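**Sorting the shared bench: baskets by colour, or is that daft?**

**nendham_nell**
We have one long table and everybody's bits end up on it. I bought plastic baskets in yellow, blue and black, and my plan is that glass goes in yellow, tools in blue and anything unidentified in black. Colin Pearce has already told me this is how empires fall. Opinions?

**gallegos52**
Colour coding works for a fortnight. Then someone puts a sandwich in the blue one and you're back to archaeology. Get labels.

**nendham_nell**
We had labels. They're in a drawer somewhere, labelled "misc". Anyway, I set the baskets out on Monday and put two jars in the yellow one to get things going. 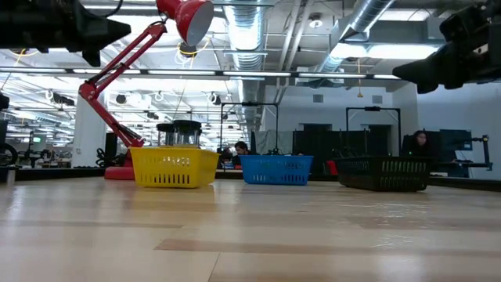 I'm leaving it like that until July, and anyone who moves the jars gets to do the bins.

**TredvilleTim**
Nice lamp. I'd swap things round, though. Jars stick up out of a basket and one day a sleeve will catch them. Put glass at the back and the dull stuff at the front.

**gallegos52**
Disagree. If glass is at the back you're reaching over everything else to get at it. Still says labels, this poster.

**helonbridge_h**
You've spent £2 a basket to avoid a conversation with Colin. Money well spent. We have almost 297 jars at our place and no baskets, so I'm in no position to lecture.

**TredvilleTim**
297 jars of what?

**helonbridge_h**
Screws, mostly. One is chutney. We've stopped opening them to check.

**nendham_nell**
Fine, glass is staying in yellow, but I'll move it away from the edge. Gallegos, you can have one label.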